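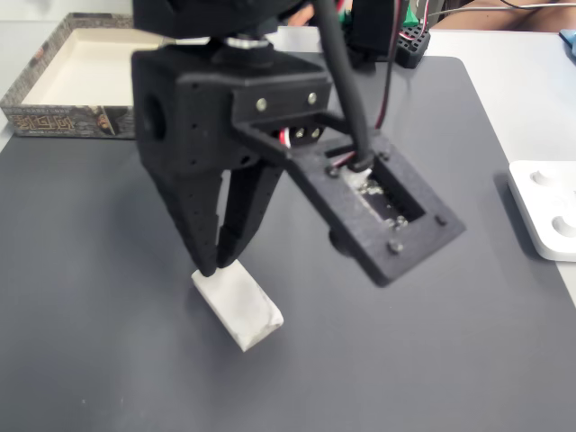 What bed temperature do you run for nylon on a garolite sheet?
I keep it at 75 C with a thin coat of glue stick, and let the sheet cool fully before pulling the part.

sprue_lock
75 is too high for the Ekex sheet. Mine started to bow after 12 prints. I went down to 60 and adhesion is the same.

hexdrive
Which thickness? The Ekex comes in 2 mm and a thinner one, and the thin one bows at anything over 50. The Van den Broek sheet is flatter out of the box but needs sanding first — 400 grit, then alcohol.

sprue_lock
The 2 mm one. Clipped at the corners only.

pellet77
Clips are your problem. Glue it down with a full sheet of transfer tape and it stays flat. Also dry the filament. Tultesov nylon ships wet, and people blame the bed for it.

hexdrive
Disagree on the tape. It softens over a long print and the sheet creeps. I lost an 11 hour job to that in November. Magnets or clips on all four sides.

pellet77
Depends on the tape. The Seltuvow roll has held through 525 hours at 70 C, no creep that I can measure.

sprue_lock
Will try clips on all sides first, then the tape. Filament is in the dryer now at 80.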